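Keeping Fruit Fresh Through the Hot Weeks

August 18, 2021
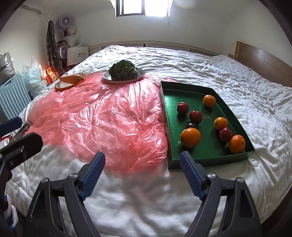
Should apples and oranges be kept together?

For a day or two it does no harm, but for longer than that I'd give them separate homes. Apples give off a gas as they ripen, and it hurries along whatever is sitting next to them. My oranges go in the bottom drawer of the refrigerator, in a mesh bag so the air can get around them, and they stay good for weeks that way.

Plums are another story altogether. If they're hard when you bring them home, leave them out on the counter (stem end down, my mother always insisted) and press gently near the stem every morning. Once there's a little give, into the cold they go. I lost a whole bag of lovely ones in July by forgetting this, and I'm still sore about it!

Don't wash anything until you're ready to eat it. I know it feels tidy to rinse the lot when you get back from the market, and I did it for years, but damp skins spoil fast. Berries are the worst for this.

Usa Klinhom wrote in to ask what to do with apples that have gone soft and mealy. Sauce, Usa! Peel and chop 800 grams of them, add 100 ml of water and 4 tablespoons of sugar, put the lid on and let it all bubble gently until it slumps. A pinch of cinnamon is nice. It freezes beautifully, and we were still eating last summer's in February, over oatmeal mostly.

One more thing about the fruit drawer. Wipe it out with warm water and a splash of vinegar whenever it's empty, and dry it well before you fill it again. An old dish towel laid in the bottom catches the drips, and you can throw it in with the regular wash.

Next time: jar lids that won't budge.

Irén Sipos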